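Household robots still slow at the small jobs, Vikside trial finds

A four-month trial of home robots has ended with a mixed result: the machines can now do a fair number of ordinary chores, but few of them quickly enough or often enough to be left alone with the work.

The trial was run by Vavorus, a testing firm in Vikside, which put two systems through a list of 31 household and shop-floor tasks. One came from Kondov, which builds arms for small warehouses, and the other from Vieira, whose robots are meant for apartments. Each task was tried first in simulation and then, if it went well enough there, in a test apartment on the second floor of the Vavorus building.

Of the 31 tasks, 21 were completed at least once by one system or the other. Those included moving cups from a counter to a shelf, closing drawers, putting boxed goods on a rack and wiping down a table. The rest were not finished by either machine. Folding a fitted sheet was on that list, as was taking a coat off a hook and putting it on a hanger.

"Done once is a long way from done every morning," said Nkrumah Amoah, who led the trial. "We had a shelf task that worked fine until we moved the shelf a hand's width to the left. Then it was back to the start."

Amoah said soft items were the hardest. A box keeps its shape when a gripper closes on it, while a towel or a jacket does not, and the software has to guess where the cloth will go next. Tight spaces came second. Both systems had trouble when they had to work close to a wall or the side of a cabinet, and operators stopped several runs to keep an arm from hitting the furniture.

Speed was the other complaint. Clearing a table set for four took the Vieira system 21 minutes in its best run. A member of the Vavorus staff did the same job in 2. The Kondov arm was faster on the rack work, where the boxes were all one size, and the firm said it would keep its attention on shops and stockrooms for now.

Vieira said it was pleased with the results and expects a new version of its control software in February. The company did not give a price for a home model - it has said before that it will not do so until the robot can run for a full day without help.

The simulated rooms drew some questions from the people who watched the trial. They are plain compared with a real home, with flat walls and only a few things in them, and a robot that does well there may still struggle with a crowded hallway. Amoah agreed that the gap is real but said the method saves time, as a failed run costs nothing and can be repeated right away.

Vavorus plans a second round with the same task list, so that the numbers can be compared directly. It will add a laundry section and a longer test in which the robots work from 7 a.m. until evening with no one resetting the room between jobs. Both firms have said they will take part.

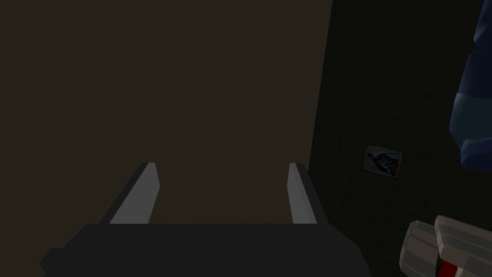
A third company has asked to join the next round, according to Amoah, who would not name it. Results will be published on the Vavorus site once both firms have had a chance to check them.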